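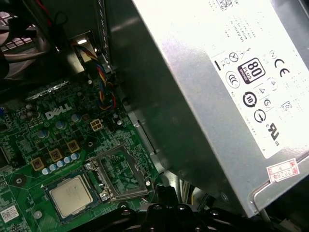
Progress report to the Pilis Fund: police complaints project, Tasstead

Hi all, and thanks for letting me send this a bit late! April got away from me. The short version is that we're further along on the reading than I thought we'd be, and further behind on the interviews.

We now have 302 closed complaint files from the Tasstead police oversight board. That took three separate records requests (the second one came back with every page blacked out, so we appealed and won). I've read all of them once. Most are about slow callbacks, rude stops and lost property, and 40 are about traffic stops on the same stretch of Cloludlow Road.

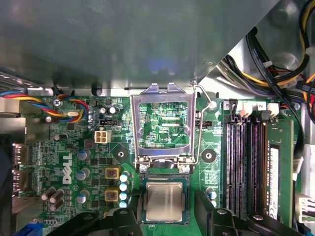

Those 40 are where I'd like to put most of our time this summer. The board closed nearly all of them with the same form letter, and I want to know who signs off on that letter and what they look at first. I've asked for the written policy twice. The clerk has been lovely about it, but still no policy.

Where things stand

1. Files: all read once, second read under way.

2. Interviews: six done. I promised you more than that by now, sorry. People are nervous about talking while their appeals are open, and I don't want to push. 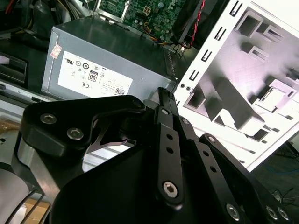
3. Public meeting: booked at the Løken branch library for 7 p.m., with the board chair invited. She hasn't said yes, but she hasn't said no either.

4. Money: on budget. Copying fees ran over, travel ran under, and it evens out.

I sent a draft of all this around before it went to you, and one section got some pushback. 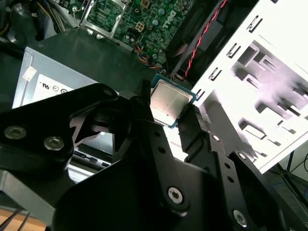
Xinyi Hao thinks I'm being too easy on the board, and that the report should say flat out that the form letter breaks its own rules on giving reasons. I'm leaning her way, but I'd like to see the policy in writing before we print that.

If it hasn't shown up by the time the second read is done, I'll file a formal request and let you know what it costs.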